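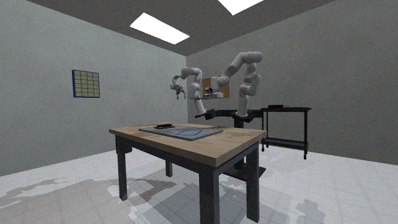

Premises & Equipment > Inspection Records

Hallska Workshop, ground floor
Safety checklist with comments
Inspected by: Gunnel Moen
Date: Dec 24, 2022
Present: Birger Amundsen

Exits and walkways
Main exit clear and unlocked – OK
Side exit clear – Fail. Pallets stacked against the door. Moved during the visit, but this was also noted in July. Floor to be marked as a keep-clear area.
Emergency lighting – OK
Floor level and free of trip hazards – Comment. The mat inside the main door curls at one corner. Tape down or replace.

Fire
Extinguishers in place and in date – OK, except unit 314, which has no tag. Birger to ask Celleck for the service record.
Alarm test – OK, heard in all rooms including the toilets.
Waste bins emptied – OK

Electrical
Sockets and switches undamaged – Comment. Cover plate cracked by the sink. Do not use that socket until it is changed.
Extension leads – Fail. Two leads joined end to end behind the shelving. Removed.
Portable heaters – 2 on site, both with guards fitted. OK

Tables and benches
Legs firm, fixings tight – OK
Tops free of splinters and sharp edges – Comment. Bench nearest the store needs sanding along the front.
Nothing heavy stored underneath – OK

First aid
Box stocked – Fail. No eyewash and the plasters are out of date. Njål Lie has the order form.
Names of first aiders on display – Comment. List still shows Ivar Nyberg, who moved to the Etside building. Update it.

Heating and air
Windows open fully – Comment. One by the stairs is painted shut.
Extractor filter – OK, changed by Birger.

Items marked Fail to be put right before the workshop reopens. Send comments on this record to Maj-Britt Isaksson at the Hallska office.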